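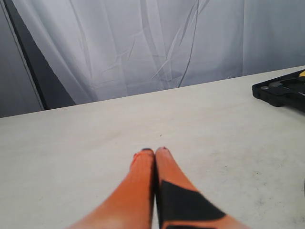
I've owned records pressed at Kivthorpe since I was fourteen, so when the plant announced an open day I booked the train before I'd even checked whether the rest of the band could come. (They couldn't. Their loss!)

The pressing hall is smaller than I'd imagined and so much louder. There are nine presses, all going at once, and each one hisses and thumps at its own pace, so if you stand in the middle you start hearing patterns. I stood there far too long trying to work out a time signature. Our guide told us the oldest press, the Holroyd, came out of a closed plant and took a whole winter to get running again. It's the slow one of the family, and the staff clearly love it best.

I knew the basics of how a record is made, but seeing it is something else. A warm puck of vinyl goes down between the two stampers with the labels already in place, the press closes, and out comes a record with a ragged skirt of extra plastic all round the edge. The trimmings go into a bin and get ground up for black vinyl. Coloured runs are fussier, and they have to clean everything down between colours. They let us handle a few rejects, and I couldn't see a thing wrong with mine until it was tilted under a lamp and there was the tiniest dimple near track two.
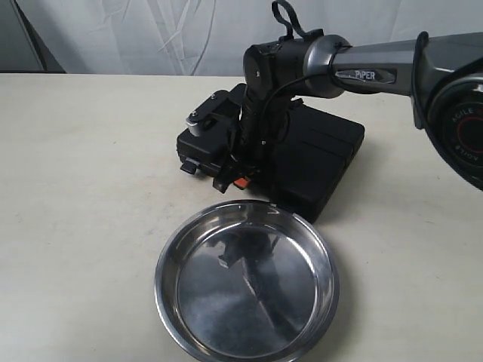

Upstairs is the cutting room, and this was my favourite part of the day. The lathe was cutting a lacquer for Priven's new EP while we listened on the monitors, ten of us squeezed along the back wall trying not to breathe. The engineer explained why bass gets pulled to the centre and why the loudest song shouldn't go last on a side, which is exactly where we were planning to put ours. I've since rearranged our whole track list on the back of the tour map.

A few practical bits for anyone in a small band. The minimum run is 100 copies, which surprised me – I'd always heard it was far more. Their biggest job last year was 3,000. Test pressings are extra, and they were very firm that you should play them on a cheap turntable as well as a good one. Artwork holds up more orders than anything to do with sound.

Lunch was soup and very good rolls in the warehouse, with Jarkix playing a short set beside the shipping pallets. Just two guitars and a floor tom, and it sounded enormous in there. I bought their seven-inch, number 106 of the run, and carried it home inside my jumper because it had started to rain.

The next open day is in March and bookings are through the plant's own site. Bring earplugs and wear closed shoes, or they won't let you into the hall.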